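Visitors see laundry folding up close at Findasero open day

Findasero opened its Moston site to the public on 17 November 2025, giving local residents a first look at how the company gathers material for its household robot project.

The firm, which moved into the building in December last year, has fitted out several rooms as ordinary living spaces. Small groups were taken through the kitchen and hallway before stopping at the bedroom, where the day's main demonstration was on folding clothes.

The task used a blue short-sleeved T-shirt and a bed made up with only a fitted sheet. Project lead Marek Malý told visitors that clothes are harder for a machine than boxes or cups, as a shirt takes a new shape every time it is put down.

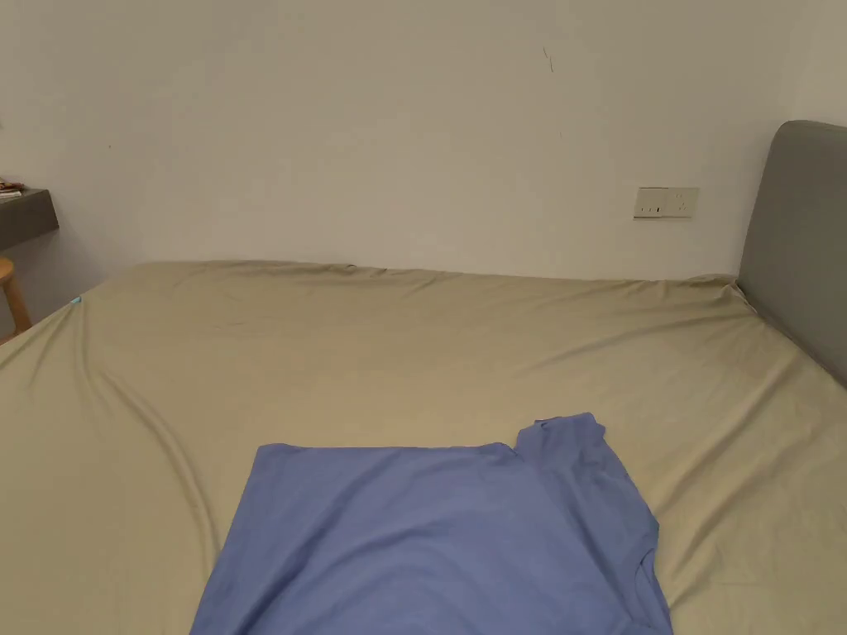 A T-shirt laid out on the bed in the Moston bedroom.

Staff worked with a pair of hand-held grippers, each carrying a camera. The recordings are used to train the software for Vrabec, the two-armed robot Findasero hopes to put on trial in care homes.

Malý said the team had set itself a target of 1000 usable folding recordings for the bedroom and had reached 915 by the morning of the open day. Recordings are checked by a second person before they are counted, and those in which the cloth leaves the camera's view for too long are dropped.

Vojtěch Říha, who looks after the grippers, answered questions on how they are held and how much force the fingers apply. He said most new staff need a few days' practice before they can lift a garment by its corners and keep it level.

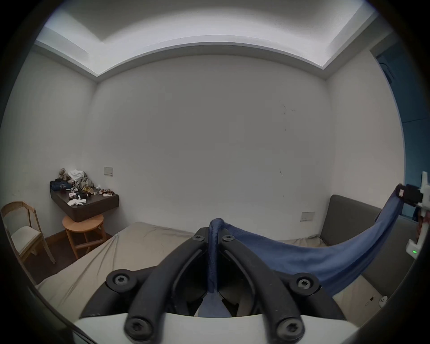 Questions from visitors

Several people asked when the robot might be on sale. Malý said no date had been set and that the care home trial would come first. Asked about privacy, he said all recording was done in the company's own rooms and none in private homes.

Radomír Vaněk, a retired machinist from Moston, said he had expected to see more metal and fewer bedsheets. He stayed for two of the sessions.

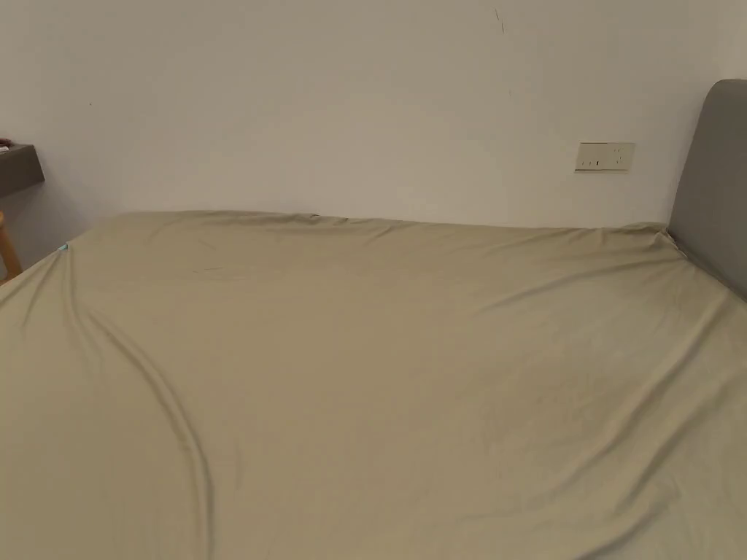
The bed used for the folding sessions, with its fitted sheet.

Findasero said 600 people had booked places. A second open day is planned for the spring at the company's Timorska workshop, where the robot's arms are put together. Booking details will be posted on the company's website.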